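Istlow sets rules for hand-held gripper work
By Rokeya Gunawardena
July

Istlow has put out a set of working rules for staff who record table tasks with hand-held grippers, and will apply them at all of its benches from the start of next month.

The rules run to 2 pages and replace a loose collection of notes that had built up over the past year. They cover the state of the tool, the state of the table, what counts as a usable recording and when an operator should stop for a rest. Svitlana Marchuk wrote the first draft after going through 1240 recordings and setting aside 351 that could not be used for training.

Most of those were lost to small things, she said. Pads had worn down partway through a shift, tables had been left with marks on them, or the operator had started moving before the recording was running.

"You don't notice a frayed pad when you're holding the tool," Marchuk said. "You notice it three weeks later when someone asks why the grip looks different in half the set."

Under the new rules, pads are to be looked at before each session and again after every 300 recordings. A pad with lifting or fraying at the edges has to be written up in the bench log, and the shift lead decides whether it is changed then or at the end of the day. Loose wires near the fingers are to be logged the same way. Screws on the finger plates get checked by hand, with the tool switched off.
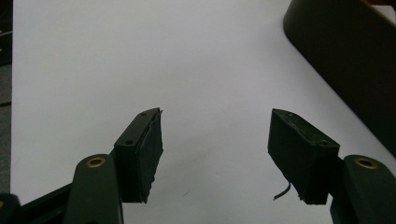
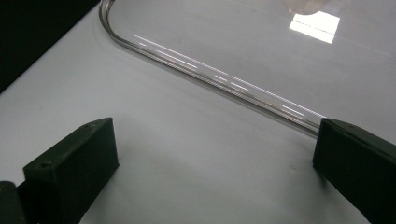

Gripper fingers over the white work surface. The second picture also shows a clear plastic item on the table.

Page last changed: July, 4:10 pm

Clear plastic gets its own section. Tymofii Shevchuk, who leads the afternoon shift, asked for it after operators disagreed over how to deal with lids and trays that are hard to make out against a pale table. The rules say the item should stay on the same surface as everything else and that glare from overhead lights is to be left alone, unless it hides the whole rim. Operators are not to add tape or stickers to make an object easier to see.

"If we colour the edges in for the recording, we've taught it about coloured edges," Shevchuk said.

The section on rest breaks took the longest to settle. Staff wanted a fixed break every hour. The company first offered breaks on request, and the final wording gives both -- a fixed break each hour, and a further one whenever an operator's wrist or shoulder is sore. No reason has to be given in the log.

Ingvar Þorgeirsson of Stimix, which shares some of its recordings with Istlow, said his company would follow the sections on pads and tables but was still looking at the one on breaks. Stimix runs shorter sessions, he said, and may need different wording.

Diletetti, which supplies replacement pads to both companies, has been asked to print a batch number on each packet so that worn pads can be traced.

The rules will be looked at again after six months. Until then, questions and suggested changes go to Marchuk, and a printed copy is to be kept at every bench.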